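Gourlay House Opens Shared Kitchen to Evening Cooks in December

BANOLHAM – Gourlay House will open its ground-floor kitchen to evening cooks beginning in December. The kitchen has been used mainly for weekday lunches until now. Under the new schedule, residents of Banolham and the Silberg neighborhood can book it from 5 p.m. to closing for family meals, batch cooking, canning and small classes.

The change follows a survey that Gourlay House sent to households in the area last spring. It drew 785 replies. Many came from people living in apartments with two burners and very little counter space, and the most common request was for a place to cook in the evening. Several replies asked for one thing in particular: a proper sink, with room to wash a stockpot.

The sink corner has been part of the kitchen from the start and will stay where it is. It has a stainless steel basin, a sprayer on a white hose, and counter space behind the basin for soap and small items. Cooks may use the dish soap in the pump bottle and the cutting board kept against the back wall. Sponge cloths are shared too, and should be rinsed and wrung out after each use. 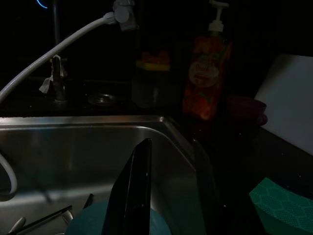
What Evening Cooks Can Expect

Each booking covers the kitchen and everything in it, including pots, sheet pans, mixing bowls and knives. Cooks bring their own ingredients and their own containers for taking food home. Dry goods may be left on the labeled shelf in the pantry for up to two nights. Anything left longer will be put out for others to use.

A booking costs $20 for the evening. Groups of up to five people may cook on a single booking. Larger groups should call the front desk before reserving so that a second work table can be set up. Households that already belong to the Gourlay House lunch program pay no fee for their first evening.

Washing Up

Dishes are done by hand. Every group is asked to finish its own washing before leaving, and the booking includes half an hour at the end for this purpose. Scrape plates into the compost pail first. Wash glasses and bowls, then the greasy pans. Use the sprayer to rinse the basin and wipe down the rim and the counter behind it.

Cutting boards are to be washed on both sides and stood upright to dry. Boards used for raw meat are stored in a separate rack by the stove and should go back there. Please do not leave knives in the sink.

Dish soap and cloths are supplied by Silell, a household goods shop on the Silberg side of the river, which has agreed to provide them through the first season of evening hours. Cooks who need unscented soap are welcome to bring their own.

Classes

Gourlay House will also hold a short series of evening classes in the kitchen. Topics planned for the first season are soup stocks, flatbreads, freezer meals and basic knife care. Classes are open to adults and to teenagers who come with an adult. The fee includes ingredients, and everyone takes home a portion of what was cooked. Dates will be posted at the front desk and on the Gourlay House website.

How to Book

Bookings open to the public in November. Reservations can be made at the front desk or through the website, and must be made at least two days ahead. Cancellations made by noon on the day before are refunded in full. The kitchen is on the ground floor and can be reached without stairs from the side entrance.

About Gourlay House

Gourlay House is a neighborhood center serving Banolham and Silberg. It offers weekday lunches, a tool library, meeting rooms and a shared kitchen. Press inquiries may be directed to the front desk during opening hours.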